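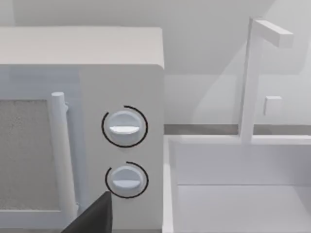 Ticket: Knob task reports success at reset
Project: Prondomley sim kitchen
Component: task checker / joint state reader
Opened by: Ustyna Onyshchenko
Assigned to: Vsevolod Vakulenko
Status: Closed

Ustyna, 9:40
Microwave timer task (lower knob) ends at step 3 with success = true in most episodes. The arm has barely moved. The upper knob task is fine with the same policy and the same seed. I ran 2,000 episodes overnight and 800 of them finished this way. Logs are in the shared folder under Cheon.

Vsevolod, 10:15
Can you dump the knob joint angles at reset and at step 3? Also the goal angle the checker is using.

Ustyna, 10:52
Upper knob: 0.00 at reset, 0.00 at step 3.
Lower knob: 0.00 at reset, 1.57 at step 3.
Goal for both is 1.50. In the wrist camera render the grip ridge on the lower knob is still horizontal, same as the upper one. So the reader says it turned and the render says it didn't.

Vsevolod, 11:30
Reproduced. The checker looks up joints by index, and the index table was built before the faucet was added to the scene. The lower knob entry now points at the faucet swivel, which gets driven to its default pose in the first few steps. The upper knob comes earlier in the list and did not shift.

Fletcher Lockyer, 13:05
Does this affect the training data from April?

Vsevolod, 13:20
No. That set was made with the old scene file.

Vsevolod, 15:45
Fix pushed. Lookup is by joint name now, and the loader raises an error if a name is missing. Please rerun with the same seeds.

Ustyna, Saturday
Rerun done. No early successes on the lower knob. Closing. Opened a separate ticket for contact jitter when the fingertip slides along the panel.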